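What the arms changed at Tridow

When Tridow brought its first robot arms to the drinks kitchen in Willirmont, the oldest member of the staff was already 20 years in the trade. She did not like the idea, and she told this to her manager the same afternoon.

"I thought, now they will teach a machine to cut fruit and I will go home," she says. "I was angry for a month."

She did not go home. The kitchen prepares fruit, ice and cups for the Jekumex cafés, up to 2000 drinks on a warm day in July, and there is still a lot for hands to do. But her hours look different. In the morning she places the fruit and the tools on the table for the arms. Later she sits at the desk and follows the work from there, with the stop button near to her.

"Before, my wrists were tired in the evening. Now it is my eyes," she says. "I must look all the time, and looking is also work. The management understood this very slowly."

I ask if the pay has changed. She laughs a little. It went up once, after the staff had asked three times.

At 52 she was the first in the kitchen to finish the training on the control tablets, which lasted two weeks. The younger ones were faster, she admits, but they did not know how a good lime feels in the fingers, and somebody has to choose the fruit before the arm can take it. 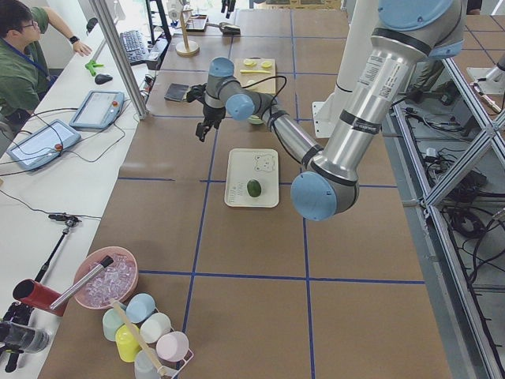 A reader from Quiroga wrote to us, after the first part of this series, that in his packing hall the arms came without any training, and that two of his colleagues left in the spring. He asked who decides how fast the machine goes.

I bring her this question. At Tridow the speed is set by the staff on the shift, she answers, and she would not accept it in another way.

"If they take this from us, then I will be angry again."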